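4. When does gray turn into silver?

4.1 What people said at the counter

I went into this part of the study thinking it would be the dull one. Everybody likes talking about blue and green, and I figured gray would take up half a page. Then I sat down with the recordings from the Stankevičius paint store in Brarnport and found people going back and forth over one word for minutes at a time. "It's gray." "No, it's more of a silver." "Well, it's gray but it's a silver gray." One customer, buying paint for a garden gate, used both words for the same can in one breath and then asked for a third color entirely.

As a reminder, we had 58 speakers in all, and the material for this section is a set of 400 short descriptions of everyday objects: kettles, drainpipes, hair, coats, car doors, the sky over Merkport in February. Laimutė Rozīte and Merike Rozīte did the first pass of coding separately, and I came in wherever they disagreed (they're sisters, and the disagreements were loud and very useful). Each use of "gray" or "silver" got a tag for what the thing was, whether the speaker mentioned shine, and whether they changed their mind partway through. We dropped six descriptions where we couldn't hear the key word over the paint shaker.

My starting guess was the one you'd probably make too, that silver is simply the word for metal and gray is the word for everything else. It does fine with kettles. It falls apart pretty quickly with hair, and it's no help at all with cars, where the color is paint and everyone knows it's paint and they still say silver. Piret Paju had warned me about this when we were planning the interviews. She thought people were tracking the way light sits on a surface, and that the material came into it afterward, when they were asked to defend what they'd said.

Figure 1. Silver next to gray.

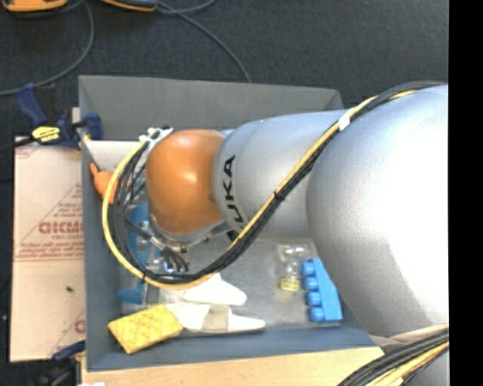 Color words get taught as if they were points on a chart, and silver makes a mess of the chart. If you cut a small square out of the middle of a silver thing and lay it flat on white paper, what you've got is a gray square. I tried this at home with a magazine and a pair of scissors, and my family will back me up that it's a letdown every time. The silver only comes back when you can see more of the object, with its bright patches and its dull ones. In Figure 1 I'd say "silver" for the arm and "gray" for the bin underneath it without stopping to think, and the bright white highlight on that big rounded part does a lot of the persuading. Cover the highlight with your thumb and see how sure you feel. The orange joint is glossy too, of course, but English doesn't hand us a separate everyday word for shiny orange, so orange it stays. (Copper is sort of in the neighborhood, and two of our speakers made a good try at it for a teapot.)

That lopsidedness bugs me, in a good way. We have gold for a shiny yellow and silver for a shiny gray, and after that the everyday supply gets thin. Coins and jewelry are the obvious story, and I'm sure it's part of it. Eglė Luik, who read an early draft, pointed out that our older speakers also had "pewter" ready to go, and that most of them used it for things with hardly any shine at all. I went back through the transcripts and she was right. For them pewter was doing a job in between, a gray with some weight to it. The younger speakers either didn't use it or used it only for paint, in the voice you use when you're reading off a label.

4.2 Changing your mind out loud

The bits I enjoyed most were the corrections. Speakers went from gray to silver much more happily than from silver to gray. Starting with gray and moving up to silver sounded like noticing something: "it's gray, oh, it's silver, look." Going the other way sounded like a complaint. The clearest case was a woman describing her own car, who began with silver, talked for a while about how long it had been since she washed it, and finished with "so, gray, really." I'd love to build a whole theory on that one car and I'm trying hard not to.

Figure 2. A highlight on a rounded silver surface. 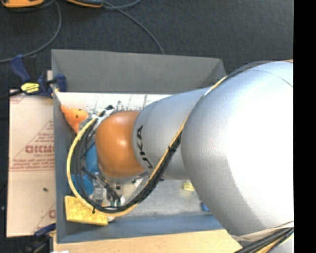
Hair went its own way, as it always seems to. Silver hair was a compliment in nearly every description we collected, whatever the hair looked like, and gray hair was what people had themselves. Lamduan Chaiyaporn ran the Saturday interviews at the Zemmont community center, where the speakers were all over 60, and she noticed that people would say "silver" for a friend and "gray" for the mirror. We didn't plan for that at all. Our coding sheet had a box for shine and no box for being nice, so those answers look like noise in the tables even though they're perfectly clear when you listen to them.

I've left the hair descriptions in for the general comparison and taken them out for the shine comparison in the next section. Merike would have dropped them from both. Her notes on why are in the appendix, along with the full coding sheet and the list of objects.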